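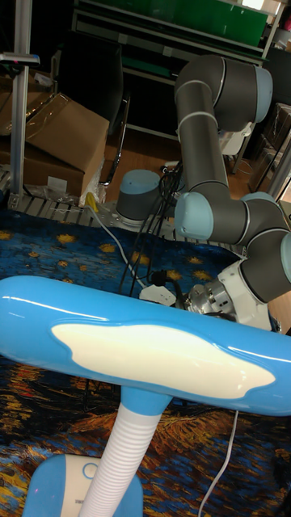

Figure 1. Desk lamp with flexible neck and wide head.

Topic 4: Task lighting in the home
Course handout, Residential Interiors
Prepared by Eugénie Lecomte

Read this before the tutorial and bring it with you. It covers the basic terms, the placement of desk and bench lights, the choice of globe, and the written exercise. General (ambient) lighting was dealt with in Topic 3 and is mentioned only where the two overlap.

4.1 What task lighting is

Task lighting is light directed at a particular surface so that a person can do a particular thing there: read, chop vegetables, sew, mark essays, shave. It is judged at the surface. A fitting may look bright from across the room and still deliver very little light to the page.

Three terms come up repeatedly.

Luminous flux is the total light output of a source, measured in lumens (lm). It is the figure printed largest on most globe packets.

Illuminance is the light arriving at a surface, measured in lux (lx). One lux is one lumen spread over one square metre. This is the figure to use when you plan a desk or bench.

Colour temperature describes how warm or cool white light looks, and is given in kelvins (K). Lower numbers are warmer and more yellow. Higher numbers are cooler and bluer.

Watts measure power used and tell you very little about light output. Clients who grew up with incandescent globes will still ask for "a sixty watt". Find out what they want to see by it and translate that into lumens.

4.2 Working out illuminance

For the purposes of this unit we use the simple average:

illuminance = useful lumens ÷ area in square metres

"Useful lumens" means the light that reaches the work area. Some is always lost to the shade, the wall and the rest of the room. In the exercise you will be told the useful figure. In practice you would take it from the manufacturer's data or measure it with a meter.

Worked example. A study desk has a work area of 1 square metre. The lamp delivers 250 useful lumens to it. The average illuminance from the lamp is 250 lx. If the room's ceiling light adds another 50 lx at the desk, the total is 300 lx.

The average hides a good deal. A spotlight may put most of its output into a circle the size of a dinner plate and leave the far corner of the desk in the dark. A long head spreads the light sideways and suits open books, drawing sheets and keyboards. A small round head suits close work in one spot, such as hand sewing.

Halving the distance between a small lamp and the page makes a large difference, in theory four times the illuminance. With long heads close to the desk the gain is smaller, as the source can no longer be treated as a point. You are not expected to calculate this, but you should be able to say which way the error runs.

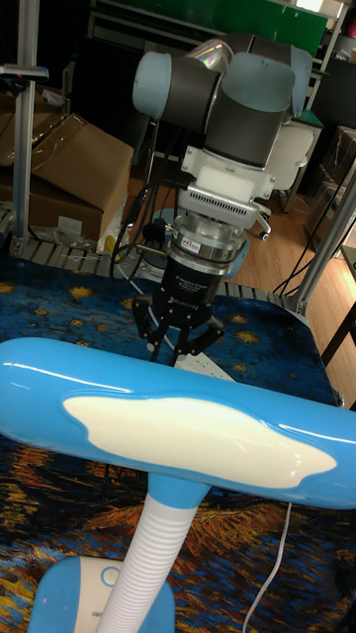

4.3 Placement

Put the lamp on the side opposite the writing hand. A right-handed person should have it on the left. Otherwise the hand casts a shadow over the words as they are written. In a shared study, allow for both, either with a lamp that can be shifted or with a power point at each end of the desk.

The bottom edge of the shade should sit at or slightly below the seated user's eye level, so that the bare source is out of sight. Check this with the user in the chair they will be using. Children's desks are often got wrong in this respect, with the lamp set up by a standing adult.

Watch for reflected glare. Glossy paper, glass desktops and screens all act as mirrors. If the user can see the lamp in the surface, move it further to the side. Tilting the head helps a little. A matt desktop helps more, and is worth raising early if the joinery has not yet been ordered.

In kitchens the rule is to light the bench from in front of the cook. A single fitting in the centre of the ceiling puts the cook's own shadow on the chopping board. Strip lighting under the overhead cupboards, fixed towards the front edge, solves this in most layouts. Where the splashback is polished stone or glass, use a diffuser, or the individual diodes will show as a row of dots.

4.4 Types of desk lamp

Spring-balanced arm. Holds its position well and reaches a long way. Needs a heavy base or a clamp. The springs lose tension with age and can usually be replaced.

Gooseneck. A flexible stem that can be bent in most directions. Compact and often cheap. Long necks with heavy heads tend to droop, so try one in the shop with the head at full stretch.

Fixed stem. Suits a hall table or bedside. Of limited use for study.

Clip-on. Handy for bedheads and shelves. Check the thickness of the board before you specify one.

For all types, look at where the cord leaves the lamp and where it will run. A cord across the front of the desk will be pulled out sooner or later. Look also at where the switch is. Older clients may find an inline switch on the floor difficult to reach.

4.5 Choosing colour temperature

For bedrooms and living rooms most people prefer warm white. For study and kitchen benches, neutral white is a common choice. Avoid mixing two noticeably different whites in the same field of view. A cool desk lamp in a warm room makes each look wrong.

Colour rendering is a separate matter. Two globes of the same colour temperature can show a red fabric quite differently. Where colours are being matched, as in sewing, painting or make-up, ask for a colour rendering index (CRI) of 90 or higher.

4.6 Case notes for discussion

The following notes were written by Si-eun Kwak after a visit to a client's study. They are reproduced with her headings removed.

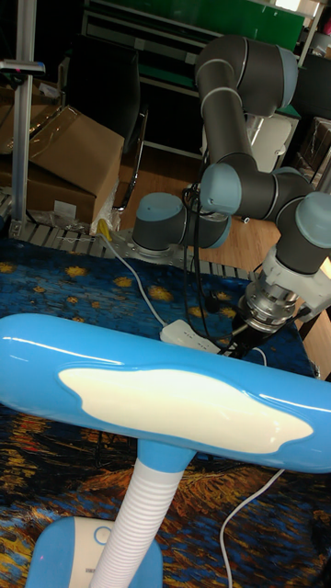 Ballarat, 12 November 2020

Room on the south side of the house, one window, little direct sun. Desk against the wall opposite the window, so the client sits with her back to the daylight and her shadow falls on the page for most of the afternoon. Ceiling fitting is a single oyster light. Walls a dark olive, which the client intends to keep.

Client is left-handed. She marks papers by hand in the evening and uses a laptop for the rest. She reports sore eyes after an hour or so. Readings taken at the desk with the ceiling light only were low and uneven, worst at the front edge.

Suggested turning the desk side-on to the window with the window on her right. Suggested a lamp with a wide head, also on the right. Client is keen on the look of a brass reading lamp she inherited. It could go by the armchair. To be revisited in March.

4.7 Exercise

Answer all 5 parts in writing. A short paragraph for each is enough.

1. Explain why Si-eun Kwak places both the window and the lamp on the client's right.

2. The new lamp will deliver 300 useful lumens to a work area of 1.2 square metres. Calculate the average illuminance from the lamp alone.

3. The client wishes to keep the olive walls. Describe the effect of dark walls on the general light in the room, and suggest one change that leaves them as they are.

4. Draw a plan of the room at 1:50 showing the desk in its new position, the lamp, the power point and the path of the cord.

5. Recommend a colour temperature for the desk lamp and justify it with reference to the ceiling light.

Hand in your plan on A3, folded, with your name on the outside. Work in pencil is acceptable provided it is legible. Topic 5 covers wall lights and stairs.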